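Reading time: 1 min
Category: Residents / Meeting notes
April, by Ada Leone

Minutes, Bavcombe House, common room items

Present were Amedeo Carbone (chair), Ada Leone (minutes) and three residents from the second floor. We started at 6:30.

The first point was the white plastic parts. Amedeo asked that we agree which ones we keep before the room is painted. 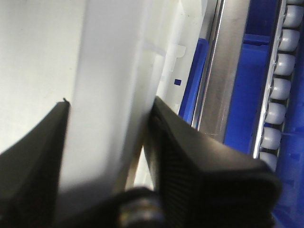 ITEM 3: WHITE PLASTIC PARTS

The part has a smooth pale front, with a strip of bright blue plastic beside it. Amedeo thinks it should stay. Ada asked if Sartori still sells the same kind. He will write to them and give the order number, 3130. The meeting agreed to spend up to 300 on replacements.

It was also asked if the open lattice collects too much dust. Two residents said yes, one had no opinion. We decided to clean it with a soft brush and no spray.
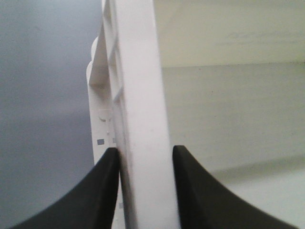
White plastic part with flat bar and lattice section.

Action: Amedeo writes to Sartori. Ada buys the brush. The color of the walls is moved to the next meeting.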